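Grolter eval, bench notes, January
Apartment set, sofa side. Entry by Faraji, additions welcome in the margin file.

Started at 9:10 with coffee and the second firmware card. The Grolter two-arm kit is on trial from Trakomen for the month, and I want most of my opinion down before Stellan gets back and asks for it in one sentence.

Setup first. Unboxing to first motion took us a morning, and most of that was Kipchumba hunting for the right hex key. The arms home cleanly. The teleop handles that come with the kit are a joy - light, very little lag, and the trigger travel is long enough that you can close the fingers softly without holding your breath. I've used handles costing far more that felt like squeezing a stapler. Sem tried them for the first time today and was moving cloth within minutes!

Task for the day was garments off a soft seat. We've done towels on the table to death and the table flatters every gripper. A sofa gives under the fingertips, so you can press down a bit, pinch, and come up with fabric in hand instead of a height fault. You can also press too far and come up with the sofa cover. Both happened.

What I like so far:

Thin fingertips. They get under a fold where the old Sosden pads just bulldozed it along. Waistbands are the best place to grab, by a long way. The gathered part stands up a little and the tips find it.

The wrist cameras. Good focus close in, and the overlay in the viewer lets you put the head view and either wrist view side by side. Tumaini flipped between them all afternoon and by the end was hardly using the head view for the last bit of the approach. The wrist view comes in sideways on our mount. There's a rotate setting in the viewer but it resets on every restart. Asked Trakomen, they say it's saved per profile. We have a profile. It resets.

Log size. Compression is much better than I expected and I stopped worrying about the disk by lunch.

What I don't like:

Gripper force readout is a bare number with no unit. Is it current? Is it a percentage? The manual has a table on it that refers you to another table. Kipchumba thinks it's current, scaled. I think he's right but I'd like it in writing.

Slippery mesh. The athletic fabric slides out when the pinch is shallow, and the soft-close profile makes it worse. Raising the close limit to 47 fixed most of it. At 30, which is the default, it held cotton fine and dropped mesh constantly. Leave it at 47 for now, and if you change it please write it here.

Reach at the back of the seat. With the base where it is, the right elbow gets near its limit before the tips touch the backrest. Sem wants to move the base forward a hand's width. Fine by me, but redo the head camera check afterward, we skipped it last time and paid for it.

The tote bag problem from the Khaemba trial (straps snagging in the linkage) hasn't come up with these fingers. Haven't tried straps though, so don't read anything into that yet. Drawstrings next.

Episode counter reads 3,827 on the controller, which includes whatever Trakomen ran before shipping. Ignore it and use our own sheet.

Two-handed moves: this is where I got excited. Holding with the left while the right goes in for the second corner is so much easier when both arms share one clock. Tumaini did a run of shorts that looked almost casual. I did the same run after her and it looked like someone fighting a duvet, but I got there.

Open items
- force unit, in writing, from Trakomen
- rotate setting (Sem will send them our profile)
- move base, redo camera check
- spare fingertips: how many in the kit price? Quote says 2, the packing list says a pair per arm. Ask.
- try the soft-close profile again with the limit at 47, slower approach 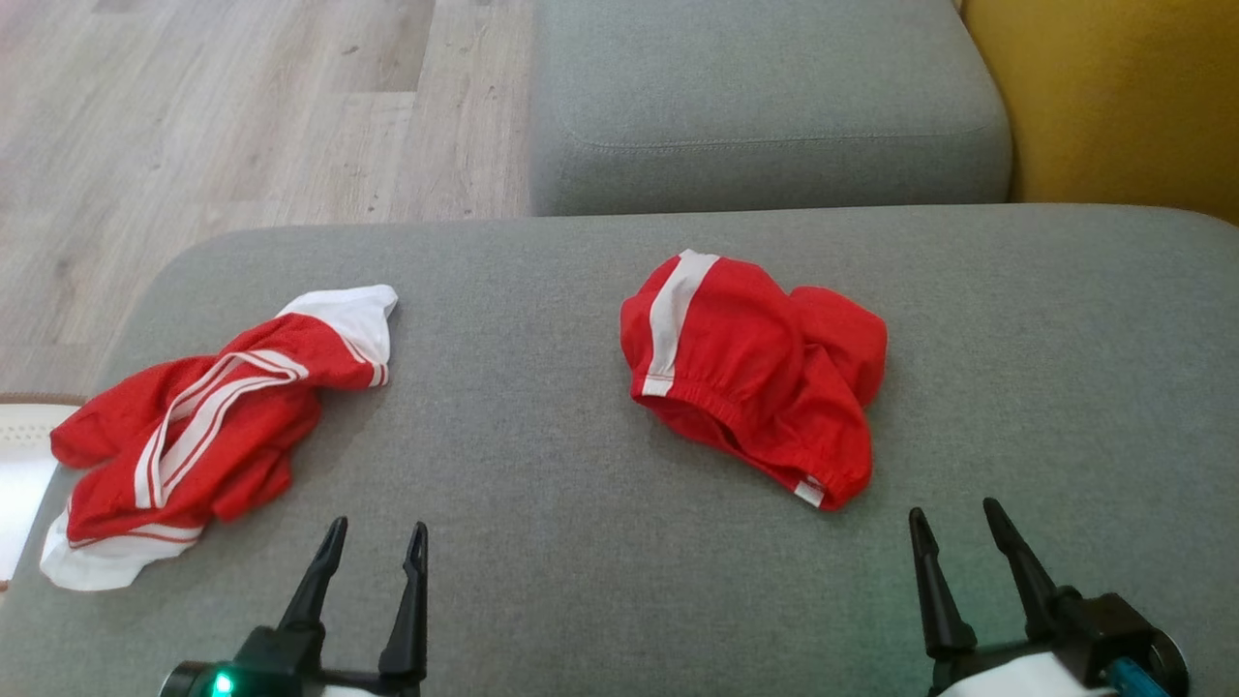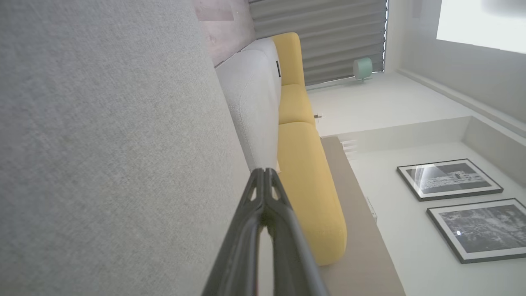
Gray and yellow sofa, head view first, then a wrist view.

Left the arms parked and the controller on. Kipchumba has the first slot tomorrow, handles are on charge by the window.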